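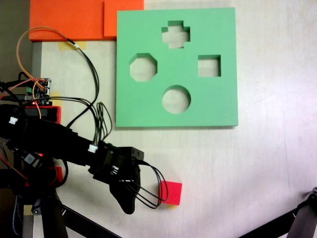

*Formenbrett aus grünem Schaumstoff, vier Aussparungen*

# Brureck Dachbox-Lift für die Garage

Wer eine Dachbox besitzt, kennt das Problem im Frühjahr: Die Skier kommen runter, die Kinder wollen Fahrräder mitnehmen, und dann steht da dieses sperrige Ding und niemand weiß, wohin damit. Bei uns lag die Box zwei Winter lang quer über der Tiefkühltruhe, und jedes Mal, wenn jemand Erbsen holen wollte, war Akrobatik gefragt! Seit der Brureck an der Garagendecke hängt, fährt man einfach rückwärts rein, hakt die Gurte ein, kurbelt die Box nach oben und fährt ohne sie wieder raus.

Wir haben den Lift jetzt seit drei Jahren im Programm und mögen ihn immer noch richtig gern. Er kommt aus der kleinen Werkstatt von Gergely Balogh, der vorher lange Seilwinden für Bootsanhänger gebaut hat — und das merkt man an der Kurbel. Sie läuft ruhig, rastet sauber und bleibt stehen, wo man sie loslässt.

## Was er kann

Der Lift besteht aus zwei Deckenschienen, vier Umlenkrollen, zwei breiten Tragegurten und der Wandkurbel. Mehr ist es nicht, und mehr braucht man auch nicht. Die Gurte laufen unter der Box durch und werden mit Karabinern eingehängt. Beim Hochkurbeln ziehen beide Seiten gleichmäßig, die Box bleibt also waagerecht, auch wenn vorne noch die Schneeketten drinliegen (die gehören da eigentlich nicht hin, aber wer räumt die schon jedes Mal aus).

Besonders schön finden wir die selbsthemmende Winde. Man kann mitten im Kurbeln aufhören, um das Auto herumgehen, nachsehen, ob der Heckspoiler frei ist, und dann weitermachen. Das geht prima allein! Zu zweit ist es trotzdem gemütlicher, vor allem beim ersten Mal.

Die Schienen lassen sich quer oder längs zur Fahrtrichtung montieren. Quer ist der Normalfall. Längs lohnt sich in schmalen Garagen, in denen das Tor nach innen schwenkt und die Laufschiene im Weg ist.

## Technische Daten

| Merkmal | Wert |
|---|---|
| Größte Boxlänge | 201 cm |
| Eigengewicht des Lifts | 5 kg |
| Breite der Tragegurte | 27 mm |
| Seillänge je Strang | 21 m |
| Antrieb | Handkurbel, selbsthemmend |
| Montage | Betondecke oder Holzbalken |
| Farbe der Schienen | Anthrazit |

Die Boxlänge bitte wirklich nachmessen, und zwar außen, von Spitze zu Spitze. Die Angaben in manchen Prospekten beziehen sich auf den Innenraum, und da fehlt dann gern ein gutes Stück.

## Passt er zu meinem Auto?

Das Auto selbst ist dem Lift ziemlich egal, entscheidend ist die Deckenhöhe. Bei Kombis und normalen Limousinen ist das selten ein Thema. Bei Kleinbussen und hohen Geländewagen sollte man die Box einmal montieren, in die Garage fahren und den Abstand zur Decke messen. Die Box muss von ihren Halterungen frei kommen, dazu brauchen die Gurte und die Rollen auch noch etwas Platz. Wenn Sie unsicher sind, schicken Sie uns die Maße, wir rechnen das gern durch.

Auf dem Dach bleiben die Querträger normalerweise montiert. Wer sie ebenfalls abnimmt, um Sprit zu sparen, kann sie mit der Box zusammen hochziehen. Dafür gibt es die längeren Gurte von Waltiris, die wir auch einzeln führen.

## Lieferumfang

- zwei Deckenschienen
- vier Umlenkrollen mit Halter
- zwei Tragegurte mit Karabinern
- Wandkurbel mit Winde und Sicherungshaken
- Seile, fertig abgelängt
- Schrauben und Dübel für Beton
- Bohrschablone aus Karton und Anleitung auf Deutsch

Für Holzbalken brauchen Sie andere Schrauben, die legen wir auf Wunsch ohne Aufpreis bei. Einfach bei der Bestellung ins Bemerkungsfeld schreiben.

## Montage

Planen Sie einen Nachmittag ein. Zuerst die Box auf dem Auto lassen, Auto einparken und mit einem Lot die Mitte der Box an der Decke anzeichnen. Von dort aus werden die Schienen nach der Schablone gesetzt. Die Kurbel kommt an die Seitenwand, gut erreichbar und nicht direkt hinter die Fahrertür!

Vor dem Bohren fahren Sie das Auto natürlich wieder raus. Betonstaub auf Lack ist kein Vergnügen. Die Seile ziehen Sie erst ein, wenn alle Rollen fest sitzen, und dann hängen Sie den Lift zur Probe an eine leere Box. Ein paar Mal rauf und runter, Schrauben nachziehen, fertig.

Gipskartondecken tragen den Lift nicht. Bei abgehängten Decken muss bis in den Balken geschraubt werden, und wenn Sie den nicht sicher finden, lassen Sie bitte jemanden vom Fach draufschauen. Unter der hängenden Box hält sich beim Kurbeln niemand auf, auch nicht kurz.

## Pflege

Einmal im Jahr die Gurte auf Scheuerstellen prüfen und die Rollen mit einem Tropfen Öl versorgen. Wir machen das immer im Februar, wenn die Box nach dem Skiurlaub ohnehin ausgewaschen wird. Ersatzgurte, Rollen und Karabiner haben wir am Lager und verschicken sie auch einzeln.

## Stimmen aus der Kundschaft

> Hängt bombenfest, und meine Frau kommt endlich wieder an ihr Rad. Die Kurbel könnte für meinen Geschmack einen etwas dickeren Griff haben. — Valdis Mägi

> Ich hatte Respekt vor dem Bohren, aber mit der Schablone war das gut zu schaffen. Box drauf, Box runter, ich mache das inzwischen vor jedem längeren Wochenende! — Orsolya Orbán

## Zubehör, das gut dazu passt

**Ntuli Staubhülle:** dehnbarer Überzug für die hängende Box, waschbar, mit Ausschnitten für die Gurte.

**Goliletti Wandhalter:** zwei gepolsterte Arme für Querträger, falls diese separat an die Wand sollen.

**Waltiris Gurtsatz lang:** für besonders breite Boxen oder für Box samt Trägern.

## Fragen und Bestellung

Fragen zu Maßen und Decken beantwortet Erzsébet Vida, Ersatzteile laufen über Dénes Kerekes. Beide erreichen Sie über das Kontaktformular. Ein Foto der Garagendecke hilft uns bei der Beratung sehr, gern auch zwei, wenn irgendwo Rohre oder Lampen verlaufen.

Stand der Angaben: Samstag, 31. Dezember 2022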